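Section 4. Recording the paper sorting task

I wrote this part of the guide after we'd finished the Ekimden set, so it's the way I do it now and a fair bit calmer than the way I did it in June. If you've come straight from section 3 you should already have the head camera talking to the recorder and both wrist straps charged. If you haven't, go back, because nothing below will make sense without them.

What we're after is simple enough. A person sorts office printouts into department stacks, we record the hands and the view from the head, and Paterson (our training code) tries to learn the sorting from that. No robot is needed at this stage. The markers on the wrists let us work out where each hand is in every picture, so most of my fussing is about markers.

4.1 Setting out the table

1. Pick a plain, light table. Ours is light beige and the tracker likes it. A shiny top throws up ghosts of the markers, which took me ages to spot.

2. Write the department name by hand near the top of each stack's first sheet, in thick dark pen. Go big! The model has to tell the stacks apart by that word, and the printed tables all look alike to it (and to me, by the end of a long day).

3. Leave a bit of room between stacks. Edges may touch or overlap a little once you get going and that's fine.

4. Put the stack you're working on nearest to you, slightly to the right if you're right-handed.

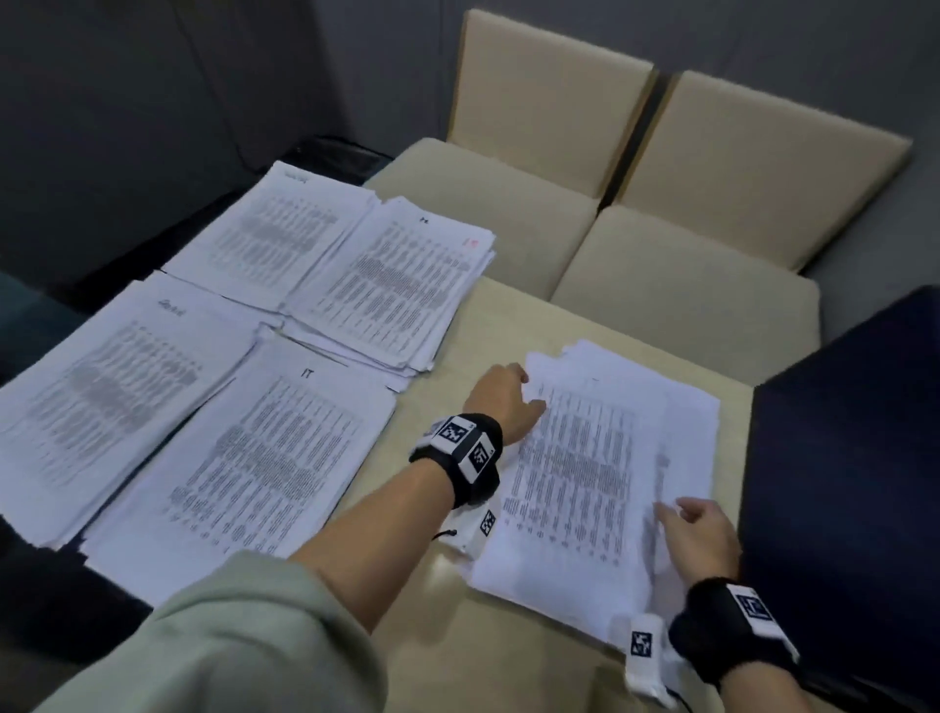
Irel Set-up Guide, issue 5, page 242

5. Roll your sleeves clear of the straps. Cloth sliding over a marker is the commonest reason I throw a take away.

Caution: don't do the straps up so tight that your fingers tingle. Snug is enough. Stop and loosen them if they rub.

4.2 Recording a take

1. Start the recorder, then hold both wrists up in view until Badska shows two steady outlines. Badska is the little checking window from section 2, in case you skipped it.

2. Look down at the table and keep your head fairly still. You can glance about, just don't whip round.

3. Square up or fan the sheets the way you normally would. Please don't act it out slowly. I did that for my first batch and Paterson learned to be very slow indeed.

4. When you lift a sheet to check its label, tip it towards your face so the camera gets the writing too. Use the other hand to steady the edge.

5. Put it down, take your hands off the paper, and stop the recorder.

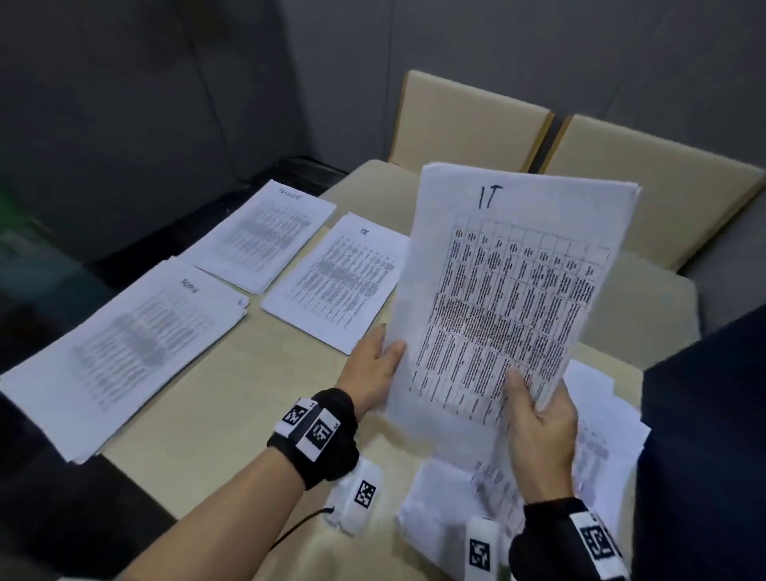 Fig. 2. Holding up the "IT" sheet, left hand steadying the edge.

Note: creased pages are welcome. I used to bin them, and then the model fell to bits the first time it met one. Now I leave them in.

4.3 Checking what you've got

Run the take through Badska again and look at the marker line for each wrist. Short gaps get filled in for you. A long gap means a hand was turned away or covered, and I'd redo the take there and then while the table's still laid out.

The Ekimden set came to 3,143 takes in the end. With the head view alone, Paterson kept muddling which hand was holding and which was lifting. Adding the wrist tracks sorted most of that out, and I was properly chuffed! It still struggles when one hand passes behind a raised sheet, so mark those takes "covered" in the notes box and we'll look at them separately.

Copy everything across before you take the straps off the charger list, then carry on to section 5 for labelling.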